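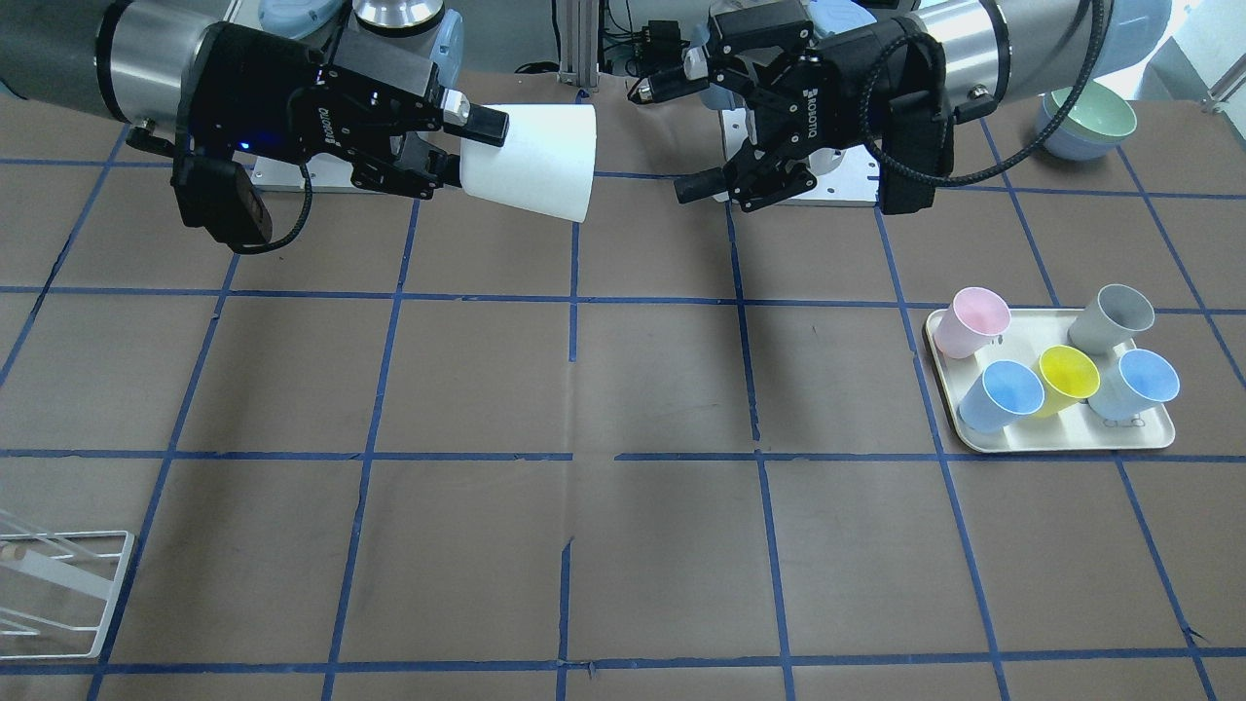
The town of Peñalver wants to ban single-use cups at every cafe and food stand by March, and I have read all 1,373 words of the proposal without finding out what is supposed to happen to the dishes. Reusable cups have to be collected, washed, dried and stored. A white cone-shaped cup, narrow at the base and wide at the rim, asks for none of that, and I suspect it does less harm than the people writing rules about it believe.

I'm not fond of trash. I just don't trust a plan that counts what goes into the garbage can and skips the hot water. The town's answer is a deposit program run by a company called Sellero. You pay a deposit, drink your coffee, and bring the cup back to one of six drop-off points. Six, for a town where most people get their coffee on the way to somewhere else. I have a kitchen cabinet full of sturdy cups from earlier good ideas, and I doubt I'm the only one.

Sellero says each of its cups can be used up to 3,000 times. Maybe so, in a lab. How many of them will ever make it to their twentieth trip? The proposal doesn't say, and it doesn't say who pays for the ones that vanish either - my guess is the cafes, and then us.

Try it at the Seretti market for one summer, publish the return rate and the water bill, and let people see both. If the numbers are good I'll hand over my deposit and complain about something else. Until then I'd vote no.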